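Greifer klemmt, Zähler lügt

Im September 2024 habe ich viel Zeit mit einem Fehler verloren, den ich zuerst in der Software suchte. Nach 119 Durchgängen meldete der Greifer »geschlossen«, obwohl die Backen noch offen standen.

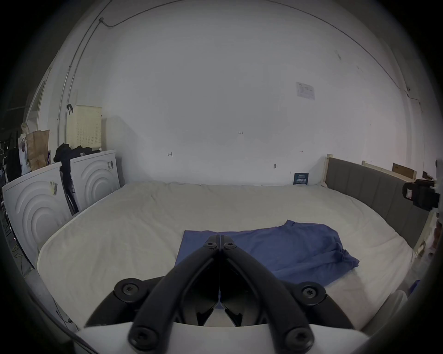
Die Backen mit dem Gelenk in der Mitte. Dahinter das blaue Kleidungsstück.

Pirjo Leinonen hat mir geraten, zuerst die Schrauben zu prüfen. Sie hatte recht: eine hatte sich gelockert, und der Nullpunkt war verschoben. Ich habe sie nachgezogen und neu kalibriert. Alle Aufnahmen ab Nummer 1205 muss ich leider wegwerfen.
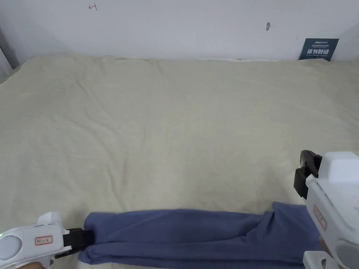
Links hält der Greifer den Stoff fest.

Jetzt kontrolliere ich das Gelenk alle 100 Durchgänge. Ob das genügt, weiß ich noch nicht.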